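October 5, 2021

Sorting day, continued. Carried over from the last entry: the Wovbridge kit is still in pieces, the Skikbridge kit is still missing its instructions, and both are still, for reasons lost to history, stored together.

Started with the blue bin. The plan was to pull everything orange out of the mixed tubs and put it in one place so the arch work can go ahead without someone kneeling on the floor looking for a brick. Went well for an hour. Then Omprakash Bhatia came by and pointed out that the silver cylinders were going in too. I said they were going in temporarily. He wrote "temporarily" on a piece of tape and stuck it to my mug.

In my defense, the cylinders have no home. They don't have studs, they don't clip to anything, and they roll. They were in the Cusi drawer until May, when the Cusi drawer became the cable drawer. A bin with sloped walls at least keeps them from leaving.

Things learned:

- Orange bricks that have been stuck together since the spring do not want to be unstuck. Thumbnail no, butter knife yes. Don't use the good butter knife.
- The studded plates trap everything under them. Put plates in last, or stand them against the side.
- Arches go in upright or they get used as a scoop. (Omprakash. Twice.)
- Washing: 30 minutes in warm water with dish soap, then a towel. I tried 16 minutes first on the theory that plastic can't tell the time. The grime could.

Load test on the Wovbridge span, since the table was clear anyway. One arch at each end, plates across, weights added one at a time. It held 18 and let go at the next one, at the joint where I'd used an old brick with a tired grip. Rebuilt with newer bricks in that spot and it let go at 18 exactly, so the newer bricks are worse or I am. Will repeat when I'm in a better mood. Omprakash thinks the plate was on crooked both times. I've noted his view here so that he can stop telling me.

Skikbridge not attempted. Without the instructions it's a bag of opinions.

Oltovar wants the kits back in their original boxes by the end of the month. We have 2 boxes. One has the lid from something else, and the other was used as a doorstop long enough to take on the shape of the door. I've asked if "original" is negotiable and had no answer yet.

To do:

- find the cylinders a jar, with a lid
- label the blue bin, in marker this time, on the outside
- go through the loose bricks and toss any with cracked studs (toss means toss, and not "put in the other tub")
- order more tape, as the last of it is on my mug
- ask whoever had the Skikbridge instructions to look under their keyboard

Stopped there. Cylinders still in with the orange.

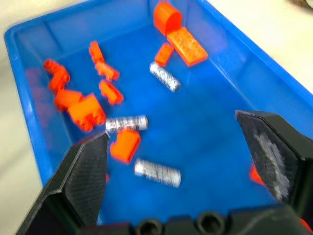
Blue bin, orange bricks and arch, silver cylinders (temporarily).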